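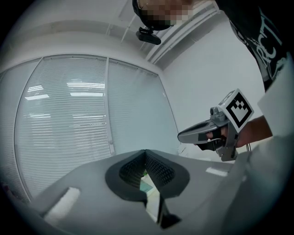
My aunt left me her armchair, and the armchair came with conditions. It was to go somewhere people would sit in it, it was never to be put in a shed, and it was to have a table beside it big enough for a cup of tea and a piece of fruit. She'd written all this on the back of a feed-store calendar page in her lovely upright hand, and I carried that page in my wallet the whole way from Trullimby to Mandier, 653 kilometres with the chair roped on the ute and a doona over it in case of rain. The only place I had for it was the big white room upstairs, the one with the venetian blinds, where the ceiling lights come back at you off the slats in short bright bars, so that even at three in the arvo you feel you've stayed back late at work. I didn't think she would have liked it much. She was a lamp person, my aunt, and a great believer in curtains.

Still, I'd promised, and Muammer Ağca had promised to help me, so we got the chair up the stairs with a fair bit of swearing on his side and a fair bit of apologising on mine. Once it was down on the floorboards it looked like a picnic that had lost its way, all those red and white checks in amongst the white walls and the white shelf. I brought in the round side table, the dark woven one, and stood it near the arm. On that I put one piece of yellow fruit, because the calendar page said fruit, and then I stood back and felt worse than before, and went to fetch the rest of her bits and pieces.

There was a shallow tray, a pale sort of yellow-green, that she had used for everything from bulbs to birthday cards. There was her teal book with the hard covers. I had flowers too, and I set them out on the white table beside the book, pink and green together, and laid a little leafy sprig across the book's corner as she used to do when she wanted to remember to read something and knew very well she wouldn't. One small dark flower had come away from the others and I let it stay where it was.

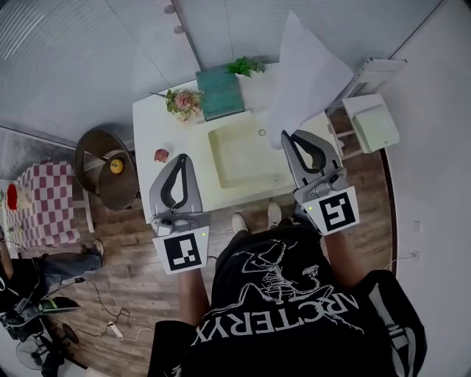
Hüsnü Kılıçarslan wanted to know why the book wasn't beside the chair, seeing that a person who sits down in an armchair is going to want the book there and then, and will hardly get up and cross the room for it once they're comfy. He said it kindly, with his hand on the doorframe, and then he said that his own mother had kept hers under the cushion, where it took on the shape of her.

I told him the book was for looking at. I could hear how silly it sounded even as it left my mouth. My aunt had paid 200 dollars for that book at the Mersha church fete one June, a scandal in the family at the time, and she'd read it in the bath and on the back step and once, my uncle swore, while driving, though only on the straight bit past Stistgate where you can see a kangaroo coming for a good ten minutes. Not one thing she owned had ever been for looking at.

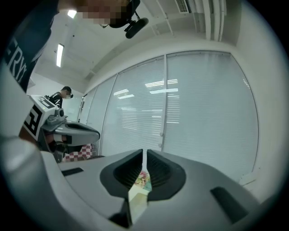

So I gave in, and we had a proper go at it, the three of us, shifting things about and shifting them back again. Muammer had opinions on the table. Hüsnü had opinions on the flowers, which he felt were crowding the book, and he moved them along by the width of his thumb and seemed very satisfied. I went down to put the kettle on, and I took my time over it, rinsing cups that were already clean, and when I came back up with the tray-cloth over my shoulder and the biscuits under my arm, Muammer was sitting in the chair with his shoes off.

He started to get up. I said no, mate, you stay there, and handed him his tea.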